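4.2 Verification of sealed containers

On-site inspection under an arms control treaty depends on whether inspectors can confirm the contents of a container without learning more than the host state allows. In the Jallari exercise, two teams worked through 72 declared containers over 90 hours. The host team used the Skedatano protocol, in which seals are checked before and after each measurement. Rácz's earlier tabletop study had assumed that seal checks would take little time. Our logs show otherwise: of 364 recorded delays, most came from disputes over seal numbers — a paperwork problem that better equipment would not fix.

Figure 3 shows a grip on a household item.

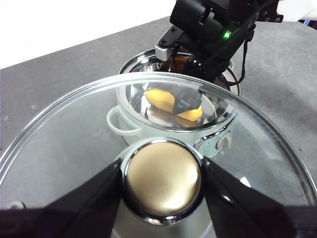
Figure 3. Two-finger grip on the knob of a round glass lid, wrist camera view.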